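July 2022, Monday

Wheat paste and starch adhesive, batch notes

Picked up the Barbier starch order from the front desk this morning. Bag was split at one corner, so I moved the lot into two lidded tubs and wrote the lot number on both. Tamsin wants the old tub used up first for the spine linings. It is fine for that, but I would not put it on tissue.

Cooked one batch at the usual ratio, 37 g starch to 170 ml water. Soaked it before heating. It went translucent at 75 C and I held it there, stirring, until the spoon stood up. Strained twice through the horsehair sieve. Slightly grainy after the first pass -- I think the soak was too short. Next time soak overnight.

Test strips on the Silturska tissue, long fibers both ways:
Full strength: good tack, cockles when drying.
Thinned to cream: lies flat, peels at one end.
Thinned to milk: no use for anything except sizing.

The cream one is closest. Évan suggests a second thin coat before the strip goes down, and I will try it on offcuts before touching the Baltden ledgers. The ledgers have a hard-sized rag paper and the offcuts don't, so it won't tell us everything.

Kraft paper is holding up well as a table cover. Same brown stock I now use under the boards in the press, changed when it gets paste on it. 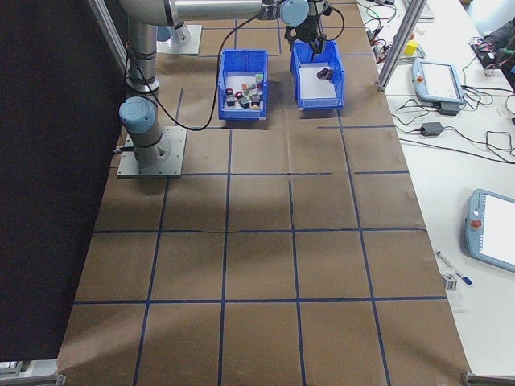

Large table, brown kraft cover with dark blue tape grid. Light crease near the middle line.

Ledger 2 came out of the press at lunch. Front joint is sound. Back joint has lifted at the tail, where the old leather was powdery, and needs to be consolidated again before any paste goes near it. Left it under a light weight with silicone paper on both sides.

Vaughan asked when the set goes back. I told him September, and that assumes the leather for the last volume arrives. Dorian is chasing it.

To do: wash the sieve properly, label the fridge jar, order blotter. Brushes are soaking in the left sink -- please don't drain it.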